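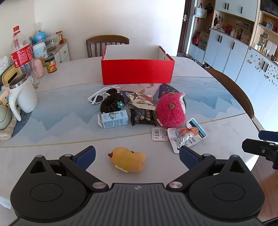
Sending a birthday parcel overseas – one customs line or lots of them?

bikbergmom

Hello all, I hope this is the right section. My niece turns eight in March and I'd love to get a parcel to her in Drakholm in time. I'm using Drultis (the counter inside the Abou Zeid grocery, if you know it) and their form has a tiny space for contents. Can I just write "toys and gifts" and be done? My kitchen scale says 649 grams before wrapping, and I believe the cheaper rate stops at 600, so I'm also wondering what to leave out.
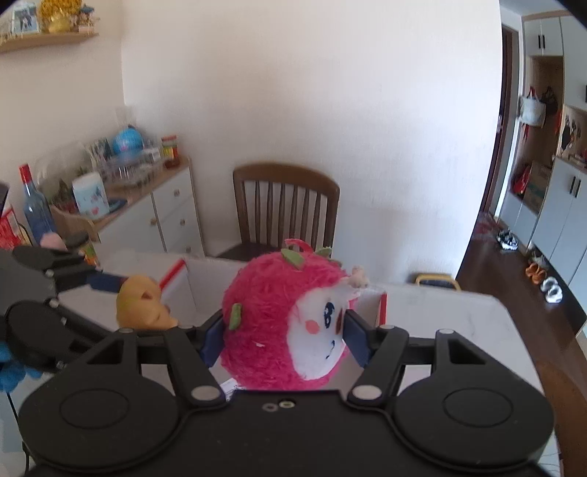
drawerfullofstamps

Customs forms scared me for years, so I do sympathize! Please don't write "gifts" all by itself, as it tells the person at the other end nothing. Plain words and a fair price for each kind of thing are what you want. For something like the pink fuzzy one with the little green leaves, "plush toy" is plenty, and I'd leave any tag on if the toy is new. You can group things that are alike on one line, so squishy toys go together, plush together, and so on. Add "birthday gift, not for sale" at the bottom if there's room.

As for the weight, look at your packaging first. I once swapped a stiff carton for a padded mailer and saved enough to slip in a card and a packet of seeds – though do check that seeds are allowed, mine were not, and my poor sister-in-law got a very stern letter. 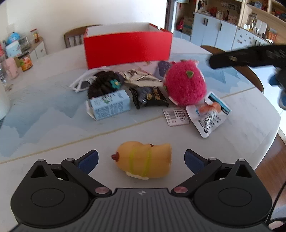 Red box and small toys on the round table

Oh, and mail it early. My last one took 12 days, and I've had slower.
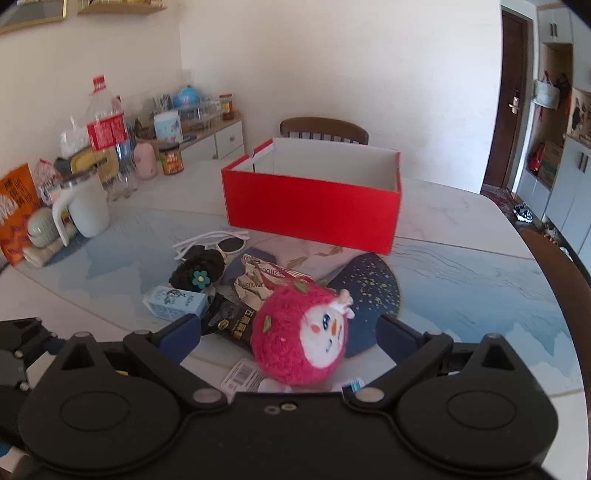

tapegunterry

Just pay the higher rate. You're over before the wrapping paper even goes on, and the difference when I last mailed something was less than a coffee. Agree about the form though. Write small and press hard if it's the kind with copies underneath, mine came back once when the bottom sheet couldn't be read.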